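Before you paint the spare room, pick the color in the room, at the hour you'll be using it. The Hustis deck has 109 chips, and 23 of them are gray. They all look fine in the store.

1. Choose 3 chips, then put the deck in a drawer.
2. Paint each one on a big piece of card.
3. Lean the cards on the darkest wall and look again at 7 p.m.

Step 3 is where my February favorite turned lilac.

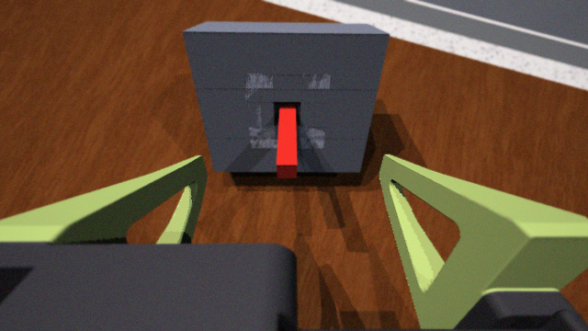
Can I skip the sample pots?

Only if you enjoy painting rooms twice. Fonitz sells small ones – smaller than the shelf they sit on suggests – and one covers two cards. Label the backs before they dry, or you'll be guessing by breakfast.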